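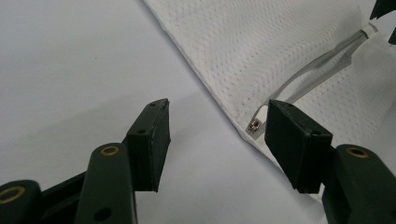
图3 浅灰色台面，表面平滑

4.2 细杆放在什么上面

写到这一节我有点犹豫，因为前面几节讲的都是柜子、抽屉、挂钩这些看得见分量的东西，到这里忽然要花好几页讲一根细金属杆搁在桌上的事。可是Ekow项目做到七月，记录里反复冒出来的偏偏就是它。编织用的直针、烤肉的签子、窗帘里穿的细棍、模型店买来的钢丝杆，家家都有几根，家家都嫌它们难收拾。我自己也嫌。我书桌上常年有两根Gethin的不锈钢直杆，买来做书夹的，每次要用都得先去桌子底下找。

先交代一下材料。我们手上一共有341条整理记录，来自11户人家，前后两轮。第一轮大家想怎么收就怎么收，第二轮请每户把细长的小件单独摆一次，垫的东西自己挑。记录是各家自己写的，有人写半页，有人只写“还行”，所以下面的说法请当成我读完之后的印象，别当成测量结果。哪一户写得啰嗦，哪一户在我这里占的分量就重，这个偏向我改不掉，只好先说出来。

光桌面是大多数人的默认选择，我原先也以为没什么可讲的。桌面越平越滑，擦起来越省心，图3那样的浅灰色台面放个碗、放本书都好得很。换成细杆就麻烦了：指甲要往杆子底下抠，一抠它就往前滚，滚到桌边你得拿另一只手去拦。有一户在第一轮里写：“捡一根签子比洗一盘碗还烦。”我读到这里笑了好一会儿，然后在旁边批了一句“同意”。另外一户的办法是把杆子先推到桌沿，让它探出去一截再捏，这招很灵，缺点是掉过几回，楼下邻居来问过。

还有颜色的问题，我一开始完全没想到。银灰色的杆子落在浅灰色的台面上，灯光一匀，人就是看不见它。几户用深色木桌的人家从来没提过这件事，用浅色桌面的倒是写了又写。后来我把自己的桌子也换着试了几天，确实是这样，早上斜光进来的时候好找，中午就差得多。

捏哪一头，大家的习惯也很不一样。做编织的人喜欢捏尾端，把尖的那头让出去；做饭的人多半抓中段，图个快。抓中段省事，可是往窄筒里插的时候杆子会横过来，还得在手里再转一次。捏住末端再竖起来，插筒就顺了，只是手上要稍微用点劲，不然杆子会慢慢歪下去。Mevalwood那边的木工房里，师傅们收细杆一律捏末端，我问过为什么，回答是一直这么收的。

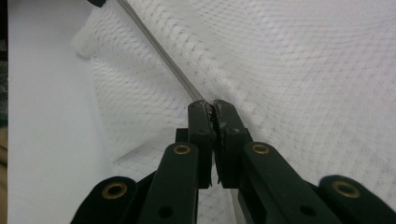 细杆应该平放还是竖着收？
短的、常用的竖着插筒里最方便，筒口窄一点，杆子不容易散开；长的、软的最好平放，底下垫布，时间久了不会弯。

各家在第二轮里挑的垫子五花八门，我归成三种：硬垫、平布、有纹理的布。硬垫指的是切割垫、塑料板这些，平布是普通的桌布和床单布，有纹理的布就是华夫格、网眼这一类。归类的时候有几条很难办，比如有人垫的是一件旧毛衣，我最后算进了有纹理的布，合不合适读者可以自己判断。

硬垫得到的评价最平淡。它比光桌面好一点，杆子滚得慢，可该抠还是得抠。它的好处在别处：干净，能画线，摆尺子也准。喜欢它的两户都是做模型的，他们本来就离不开切割垫，让他们换布，他们客客气气地拒绝了我。

平布的意见最分裂。喜欢的人说铺上就不滑了，不喜欢的人说布自己会跑。我觉得两边都对，关键看布有多大。一整张桌布垂下去，四边有重量坠着，不大会动；裁成小块垫在中间，手一带，布和杆子一起走。这种时候有人会用手肘压着，有人拿杯子压，有一户干脆用夹子夹在桌边，写记录的人对这个夹子非常得意，连着写了三次。

有纹理的布是我最想多写几句的，这里头私心很重，我家现在就铺着一块Brurura的华夫格布。它表面有一格一格的起伏，细杆搁上去会陷下去一点点，不怎么滚；手指往下按的时候布会让，指尖就能绕到杆子下面去，捏起来一下子就轻松了！缺点也有，尖头会勾线，网眼大的尤其明显，棒针头钝还好，烤肉签子简直是灾难。

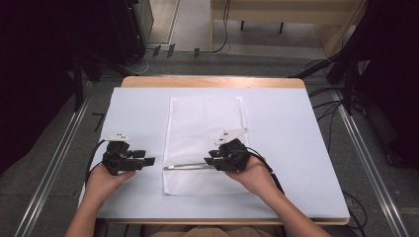
怎么铺，和铺什么一样要紧，这是我读第二轮记录时慢慢觉出来的。好些人家把布随手一扔就开始摆，布角翘着，杆子压在褶子上，两头悬空，一碰就跳。写得满意的几户多半会铺两层，底下一大张平整的垫布管住桌面，上面再放一块小的管住杆子。大垫布不必把桌子盖满，远端留一条浅色的木头桌面露在外头也很好，像桌上这种铺法，白色的布顺着垫布中间放长，远的那头离木头边还有一小段，拿来当放剪刀、放线轴的地方正合适。布有一点皱也没关系，细细的银色杆子横着搁在上面，左边那头露在外面，比顺着布长放要好拿。我家桌子小，两层铺下来就没地方放茶了，所以我平时偷懒只铺一层，收工再抖一抖。

说到抖，这又是一个分歧。有人收工时把杆子一根根拣走，再叠布；有人连布带杆一起卷起来，塞进抽屉，下次摊开就能用。卷的办法我很喜欢，快得很，而且杆子之间隔着布，不会互相磨。要注意的是卷的方向，得顺着杆子卷，让杆子和卷轴平行，横过来卷会顶出一个角，把布撑坏。有一户第一次就是横着卷的，第二天补写了一条，语气相当懊恼。

布要不要洗、多久洗一次，各家写得很少，我也没有追问，算是这一节的一个缺口。只知道华夫格布洗过之后会缩，起伏变得更深，有人因此更喜欢旧布。网眼布洗起来不费事，但晾干以后边上容易卷，要用手捋平了再铺，急着用的时候就会嫌它。

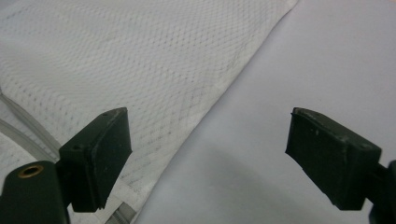

4.3 布的洗晒与更换

接着上面那个缺口说。第二轮结束以后，我又翻了一遍各家的零碎备注，能用的不多。比较清楚的一点是，垫布脏得比桌布慢，因为上面不放吃的，多数人家是看到灰或者线头才想起来洗。用来收烤肉签子的布例外，用完当天就得洗，油渗进纹理里以后很难搓干净。

换布的理由就杂了。勾线勾得厉害的会换，缩得太小、杆子伸到外头去的也会换，还有一户是因为猫睡在上面，只好再买一块。旧布大多留着擦桌子。我那块Brurura用到现在边上已经毛了，中间还好好的，打算把毛边裁掉锁一圈，再用一阵子，裁完之后的尺寸刚好够放那两根直杆。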